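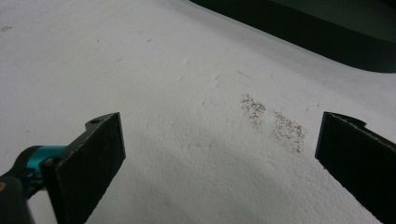
3 min read

Our project asked how a small workshop decides which cleaning tasks to give to a robot. In January I visited the open day at Warnik with my project partner, Awuor Kirui. We saw the demonstration at 2 in the afternoon. The hardest part, for me, was the surface itself. It is white and a little bumpy, with small scratches and scuffs, and a patch of fine brown specks lies in front of the two black fingers. A person sees at once which mark is dirt and which is damage - a program must be told.

Our guide, Amândio Pinheiro, explained that the team keeps a library of 1,213 labelled marks, and that 88 of them are still in dispute between the people who label. I had expected that the motors would be the main problem, so this answer changed the plan of our report.

Afterwards we could ask questions for over 4 minutes each. Awuor asked who is responsible if the tool scratches a customer's panel. Mr. Pinheiro said the contract with Reltbridge covers this, but he could not show it to us.

For the next stage we will make our own list of marks from the benches in the college workshop and compare our labels. We also wrote to Skoltel to ask for a second visit, and we have no reply yet.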